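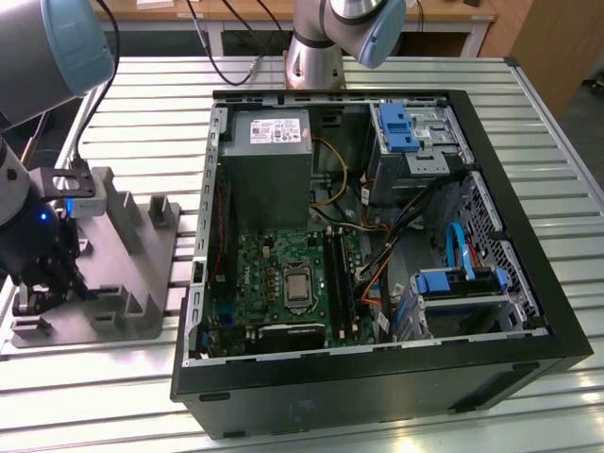
Desell Two-Arm Teardown Bench -- Planning and Price Notes
Last updated 24 October 2019

Hi, Osvaldo Sartori here. I look after the Desell bench at Plunora, and most of the calls I get are from repair and recycling shops that want a ballpark before they talk to their boss. So let me give you the stuff I'd want to know!

What you're paying for
The base bench comes with 2 arms, one gripper per arm, the grooved aluminum top and one parts fixture of your choice. Grippers, fixtures and blades are priced separately after that, and this is where people underbudget (I did too, on my first one). If you handle a lot of different desktop towers, set money aside for extra fixtures early on.

Floor space and power
Plan on a footprint 108 inches long, and leave yourself room to walk behind it -- you'll want to reach the cables without crawling. A regular wall circuit is fine for the bench itself. Get your electrician to look at it anyway if you've got other big machines on the same line.

Working inside the case
Motherboard work is what most buyers ask me about. You've got a processor socket with its retention lever, memory slots right next door, and cables running all over the place, so a plain gripper gets crowded in a hurry. For that kind of spot I quote the thin blade, held between the gripper fingers. Order spares with the bench, they ship together and you save on freight.

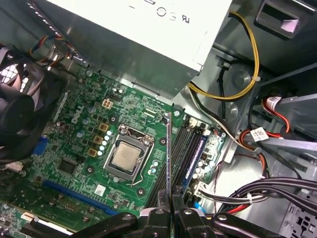 Lead time and setup
Count on 14 weeks from deposit to delivery. Orders for June go fast, so call early if your budget year ends then. Mirko Martinelli does the installs out of our Grurncombe shop, and he'll want photos of your floor and your doorways before he books the truck.

Ordering
Ask for the Sala package if you want training and the first service visit rolled into one price. Spare blades come in single packs or a box of 100.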